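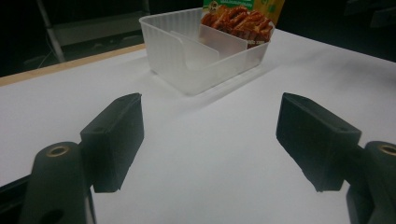

From: Sidra Lodhi
To: Pundville Seed Savers list
Subject: Re: Cheema pole beans, when to pick for seed?

Yasir Rajput wrote:

> Hi all, first season with the Cheema beans from the spring swap and I'm a bit lost. We've eaten plenty of them green and now I want to keep some for seed. The lowest pods have turned yellow and feel leathery. The top of the vine is still flowering like it's June. Do I pull the whole plant, or pick as I go? I also have Gretis on the next trellis over, and my neighbor says they will have crossed and I should toss the lot. We're in the low spot past Horkstead, so frost comes early. Thanks for any help.
>
> Yasir

Yasir, I'm so glad you grew these! I've had Cheema in the garden for nine years now and I still get excited when the pods start to rattle.

Pick as you go. Please don't pull the plant while it's flowering, you'd be giving up a lot of good seed halfway up the vine. Leathery and yellow is close but a little early. I wait until the pod is tan and papery and I can feel the beans move when I pinch it (the sound is lovely, you'll know it when you hear it). I go out in the afternoon once the dew is gone, with an old pillowcase tied to my belt, and take whatever's ready. Two days later there's more.

If we get a long wet stretch in September, change the plan. Beans will sprout right in the pod if they stay soaked, and I lost most of a crop that way my second year. When rain is coming I bring in anything past the yellow stage and spread it on window screens in the shed. They finish just fine indoors. The seed coat comes up a touch paler on those, but I've planted them plenty of times and never saw a difference in the row.

For frost, same idea. The night before, cut the vines at the ground and hang them upside down in the garage, pods and all. The fat green pods will often ripen a bit more on the vine. The skinny ones at the top won't, so eat those.

Now the crossing question! Your neighbor isn't wrong that it can happen, but common beans mostly pollinate themselves before the flower even opens. Bumblebees do force their way in sometimes. I've grown Gretis and Cheema at opposite ends of one bed, 4 yards apart, and in all that time I got a single odd plant, which had Gretis pods on a vine that climbed like Cheema. It was delicious, by the way. So no, don't toss anything. Save your seed from the far end of the Cheema row, away from the Gretis, and eat from the end where they meet. Any dried bean with the wrong color goes in the soup jar. A cross won't show on this year's seed coat anyway, so keep an eye on next summer's plants and pull the strange ones if you want to keep the line clean.

One thing I'd do tonight if I were you: walk the row and tie a bit of yarn on your best plants. Early, healthy, good long pods, no rust on the leaves. Then stop eating from those completely. It's hard, I know, they're always the ones right by the gate! But that's how this bean got so good at our short seasons, people setting aside the early ones year after year. Try to save from a bunch of plants too, even if your favorite could fill a jar on its own.

Once they're shelled, leave them out on a tray for a couple of weeks, stirring when you walk by. I hit one with a hammer to test. If it shatters, they're dry, and if it squashes, give them another week. Then into a jar with a tight lid and into the freezer for several days to take care of weevils. Let the jar come all the way back to room temperature before you open it or you'll get moisture on the seed.

If you end up with extra, would you bring some to the winter swap? I've been the main grower for this one for ages and I'd love to have a Horkstead strain going, especially from a frosty spot like yours. A coffee mug's worth is plenty.

And does anybody still have the brown-seeded Gretis? Mine are all cream now and I miss the old ones.

Sidra
Pundville, up on the ridge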